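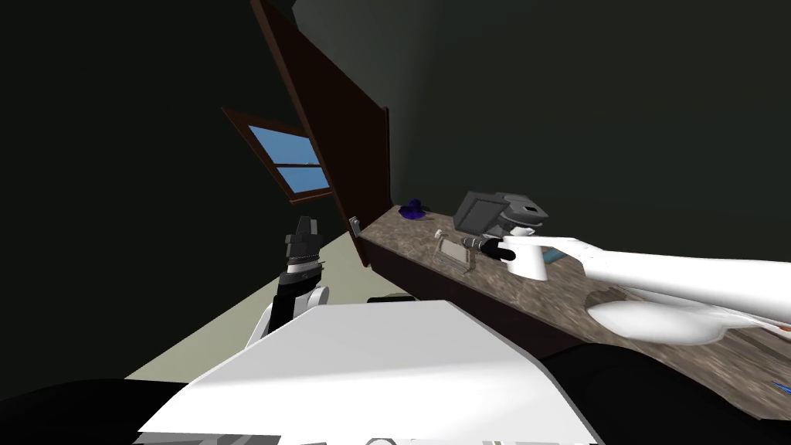

The simulated kitchen had one window, and Muchen Dong had been looking at it for most of August.

It was a good window. Someone at Workside had built it years earlier, with a brown wooden frame and two panes of pale blue glass, and it had been copied into every kitchen the group had made since. There was no sky behind it. If you flew the camera through the glass you came out into flat gray, and if you turned around you saw the kitchen from behind, its walls gone thin as paper. Muchen had done this in his first week and had not done it again.

His job was the tilt study. The idea belonged to Quiroga, who ran the lab and who had once watched a policy that worked perfectly for a month fall apart after a janitor bumped the robot's base with a floor polisher. The head camera had moved by a few degrees. The robot reached for a cup and closed its hand on the air beside it, over and over, until someone turned it off. Quiroga had kept the video. She showed it to new people.

So the question was how far you could tip a robot's view of the world before it stopped being able to work in it, and whether you could teach it not to mind. They had 3607 recorded episodes in the kitchen, all driven by people wearing headsets, all with the camera level. Muchen took the episodes and rendered them again with the head rolled over to one side. Same arms, same counter, same motions. The floor ran uphill and the door leaned.

Then he trained on them and waited.

The first policy had seen only level kitchens. He ran it 200 times with the camera rolled and it failed nearly every time, in the way that Quiroga's video had failed, calmly and to one side. The second policy had seen everything at every angle. It did better, but it was slow. It would bring the right arm out over the stone and then stop there, with the gripper in front of the gray appliance, and hold still for a long time before going on.

"It's thinking," said Zatell, who had the next desk.

"It's not thinking. It doesn't have anything to think with between steps."

"Then what's it doing?"

Muchen said he didn't know. He wrote in the log: pauses near appliance, cause unknown.

He lived across the river in a building called Gendevwood, on the fourth floor, in an apartment with a real kitchen that he used for coffee and for eggs. In the second week of August he got an ear infection. He did not know it was an ear infection. He got out of bed at five in the morning to get a glass of water and the hallway went over on its side, and he walked into the wall with his shoulder and then sat down on the floor, because the floor was where he was going anyway.

It passed in a minute, or most of it did. He got to the kitchen by keeping one hand on things. He stood in front of the sink and reached for the glass and missed it. He reached again and missed it by the same amount.

What he did next he only noticed afterward. He put his left hand flat on the counter and left it there. Then he looked at his right hand, not at the glass, and moved it slowly until it was in front of the glass, and stopped. He looked at the hand and he looked at the glass. He waited until he was sure of the distance between the two of them. Then he closed his fingers and had it.

He drank the water standing up and went back to bed along the wall.

The doctor gave him drops and told him not to drive. He took the bus for nine days. On the bus he kept his eyes on the seat in front of him, and when he had to stand he found the pole first and watched his hand go to it.

"You look awful," Zatell said when he came in.

"The room keeps tipping."

"Which way?"

"To the left, mostly."

"Same as the data," Zatell said, and went back to her screen.

He sat down and opened the log. He read his own line about the pauses. Then he pulled up one of the rolled episodes from the second policy and ran it forward at quarter speed, and he did not look at the objects on the counter, which was where he had been looking all month. He looked at the arm.

The arm came in from the right. It moved out across the stone and stopped short of the clear stand. He had always counted the stop as starting when the gripper got there and ending when it moved again, and he had treated everything in between as nothing. He turned on the joint readout. In between, the wrist was moving. It was going back and forth by a very small amount, less than the width of a finger, so small that at normal speed it looked like rendering noise. It went one way, came back, went the other way, came back. Then the arm went forward.

He watched it six times. He ran another episode and it was there too, and in another. He ran the level kitchen, same policy, and the arm went straight to the stand and never stopped at all.

He thought about the glass.

"It's looking at its hand," he said.

Zatell rolled her chair over. He played it for her twice. She asked him to play it with the joint readout off and then with it on.

"It moves the hand to see which way the hand goes," she said.

"Yes."

"And then it knows which way is which."

"I think so. I can't prove it from this."

"So prove it."

This took the rest of the month. The test they settled on was simple enough to describe. They let the policy run with the camera rolled, and once the gripper reached the place where it liked to stop, they hid it. They didn't remove it. The arm was still there as far as the physics was concerned, and it could still touch things and knock them over. They only painted it out of the camera's view for the length of the pause, so that there was counter where the gripper had been. If the policy was using the pause for something else, or for nothing, this shouldn't matter much. If it was looking at its hand, it would have nothing to look at.

They ran 800 trials, half with the hand hidden and half with an equal-sized patch painted out somewhere else on the counter, as a control. Muchen set them going before he left for the night. The machine room at Workside had its own air conditioning, and when the whole rack was running you could hear it from the bus stop.

He slept badly. The drops had mostly worked by then, but when he turned over fast the bed still swung a little and had to come to rest.

In the morning he read the control trials first. They were fine. The policy stopped, made its small motion, went on, and did the task about as often as it had before.

Then he opened the ones with the hidden hand. In the first one, the arm came out over the counter and stopped. The wrist went one way and back. It went the other way and back. It did it again, wider. It did it again, wider than that, so that by now anyone would have seen it at full speed, if there had been anything drawn there to see. Only the joint numbers moved. The wrist swung out and back over the stone for 60 seconds, until the trial ran out of time and reset.

He opened the next one and it did the same.

He had expected it to miss. He had written that down beforehand, the way Quiroga made them all write things down: prediction, arm will proceed and miss to the left. It hadn't missed. In almost all of them it hadn't tried. It had stayed in the place where it stopped and kept moving its hand, farther and farther, waiting for it to show up.

Quiroga came by at noon. He showed her the plots and then he showed her three of the trials. She stood behind his chair with her coat on.

"How many of them reached anyway?"

He told her. It was a handful.

"And those?"

"They missed."

"To the left," she said.

"To the left."

She nodded and asked him to play the first one again. She watched the joint numbers go out and back until the reset.

"It's a good result," she said. "Write it up the way it happened. Put your wrong prediction in." She buttoned her coat. "Don't say 'looking for' in the paper. Say the amplitude of the corrective motion increases."

"All right."

"You can say 'looking for' in here," she said, and went to lunch.

He wrote most of a draft that afternoon. He made a table for the level camera and a table for the rolled one. He wrote that the amplitude of the corrective motion increased. In the methods section he needed a sentence on how the pause had first been identified, and he wrote that it was found by inspection, and took that out, and after a while put it back.

At six the others had gone. The last batch was still on his screen with the painting turned off, because he needed a clean clip for the supplement. The kitchen leaned over on its side with its door and its window – the same window – and the white arm came in across the stone and stopped.

Muchen put his left hand flat on the desk. He held his right hand out in front of the monitor, a few inches from the glass, and moved it a little one way and then a little the other.

On the screen the arm went forward. He saved the clip and shut the machine down for the night, and walked to the bus with his hand on the rail.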